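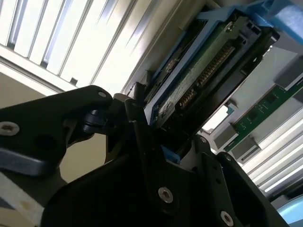 낡은 전자 모듈은 어디에 맡기면 되나?
6월 한 달 동안은 Tunden 생활관 1층 접수대에 가져오면 된다.

전자부품 수리업체 Drurnen이 Tunden 생활관과 함께 소형 전자 모듈 점검·회수 행사를 연다. 접수는 2023년 6월 3일 시작됐으며 이달 말까지 이어진다. 운영 시간은 평일 오전 9시부터 오후 7시까지다. 주말에는 첫날을 빼고 접수를 받지 않는다.

대상은 가정용 기기에서 분리한 회로기판과 표시 모듈, 제어 모듈이다. 플라스틱 틀에 끼워져 있는 모듈은 틀째로 가져와도 된다. 억지로 빼내다가 기판 가장자리가 긁히거나 연결부가 부러지는 일이 많다는 것이 업체 측 설명이다. 배터리가 붙어 있는 제품은 받지 않으며, 주민센터의 폐전지 수거함을 이용해야 한다.

접수된 모듈은 Drurnen 작업장으로 옮겨 겉면과 접점 상태를 먼저 살핀 뒤 전기 점검을 한다. 다시 쓸 수 있는 것은 주인에게 돌려주거나, 주인이 원하지 않으면 부품 보관업체 Brodlow로 넘긴다. 쓸 수 없는 것은 기판과 플라스틱을 나누어 재활용 업체에 보낸다. 결과는 접수 후 7일 안에 문자로 알려 준다.

점검비는 한 개에 2000원이고, 회수만 맡길 경우에는 돈을 받지 않는다. 수리가 필요하면 비용을 따로 안내하고 동의를 받은 다음 작업한다. 한 사람이 한 번에 맡길 수 있는 수량에는 제한이 없지만, 상자 단위로 가져올 때는 전날까지 생활관에 연락해야 한다.

지난 4월에 열린 시범 접수에서는 리모컨과 전기밥솥, 소형 선풍기에서 나온 기판이 주로 들어왔다. 당시 모듈과 틀이 따로 섞여 짝을 찾는 데 시간이 걸렸다는 의견이 있어, 이번에는 접수대에서 한 점씩 봉투에 넣고 번호표를 붙인다. 봉투는 현장에서 나눠 준다. 기기 이름과 제조 연도를 아는 경우 봉투 앞면에 적으면 점검이 빨라진다.

업체는 모듈을 집에서 보관할 때 신문지로 감싸고 서로 포개지 않게 두라고 당부했다. 물걸레로 닦는 것은 피하고, 먼지는 마른 붓으로 털어 내면 된다. 나사가 빠져 있으면 작은 봉지에 담아 함께 내면 된다.

행사 마지막 주에는 생활관 2층 Feng 공작실에서 모듈 분리 방법을 알려 주는 강좌도 열린다. 참가비는 없고 공구는 공작실 것을 쓴다. 신청은 접수대에서 받는다.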